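Community Help > Office & Furniture > Desks and Dividers

White desktop with a dark privacy panel: how do I clean the strip where they meet?
Posted 2020-02-06 by telow_desk

I inherited a white matte desk when our office on the second floor of the Barrios building shrank from two rooms to one. It came with a dark privacy panel along the back, the sort of thing that lets two adults pretend they don't hear each other chewing. I like it fine. The top wipes clean in a minute.

The trouble is the seam. A thin metal strip runs along the back where the panel meets the top, and it collects everything I have ever eaten at work. A cloth goes over it. A vacuum nozzle is too fat. I tried a butter knife in December and now own a butter knife with a bend in it. 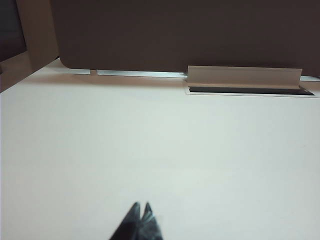

Do I have to take the panel off to clean along the strip?
Start with the panel on. A soft dry paintbrush pulled along the seam will lift most crumbs, and a cloth folded over a plastic card takes care of what has stuck.

I'd also like to know if the matte finish can take anything stronger than dish soap. The previous owner left a Jolurico manual in the drawer, but it's for a chair.

3 replies

wiltar_refurb
I clean used office desks for a living, so I've met your crumbs. Work in this order: brush first, vacuum second, damp cloth last. If you start with the damp cloth you make paste, and paste in a seam is there until retirement.

For the brush, get a flat one an inch wide with soft bristles. Hold the vacuum hose next to it while you pull, no nozzle, and go from one end to the other without scrubbing back and forth. For the stuck bits, wrap a thin microfiber cloth around an old gift card, dampen it with water and a drop of dish soap, and slide it along. Dry it the same way.

On the matte top, stay with dish soap. Skip scouring powder and those white foam erasers, which leave a shiny patch that will annoy you every afternoon when the sun comes in. Ink sometimes gives up to a little rubbing alcohol on a cotton pad, but try it first in a spot you never look at.

If you do end up removing the panel, get a second person to hold it before you loosen anything. We've refurbished about 2,000 desks, and the dents are mostly from people who thought they had three hands.

stapler_228
Canned air. Done.

wiltar_refurb
Canned air moves the crumbs to the other person's desk — which I admit is a kind of solution.

lowshelf12
We gave up and laid a strip of painter's tape over the seam on ours. Peel it off every few weeks, put down a new one. Looks terrible. Nothing gets in, though, and my boss thinks we're about to paint.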